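Reviews > Home Robots > Hands and Grippers

Three grippers, one filthy sink

January 30, 2024 | By the Wekasmont features desk

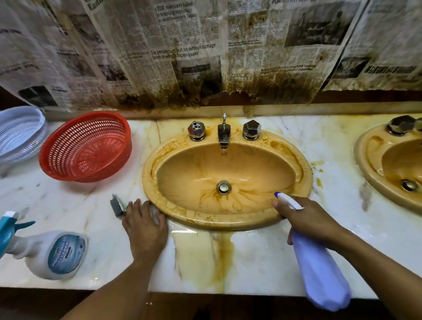
Squeezing is the hard part

I've spent way too long lately thinking about spray bottles. You pick one up, you point it at the grubby rim of the sink, you pull the trigger, and your other hand just sort of leans on the counter without being asked. Try getting an arm to do that!

I had three grippers on the bench, all bolted in turn to the same Dretance arm. The Bivar is a plain two-finger job, and it held a full bottle beautifully – then had nothing left to pull the trigger with. The Oakley has a separate finger for that, and I got up to 308 squeezes out of it before the battery quit (my own hand would have quit long before). The third, Dretance's own soft gripper, was lovely with a scrub brush and hopeless with anything that has a trigger.

Cameras matter too. Mounted up high, mine lost the nozzle whenever the wrist turned. I want to try one on the wrist next, and Oakley says a new finger is coming in June, so I'm keeping the bench set up.

We use cookies to remember your reading preferences. Accept | Manage settings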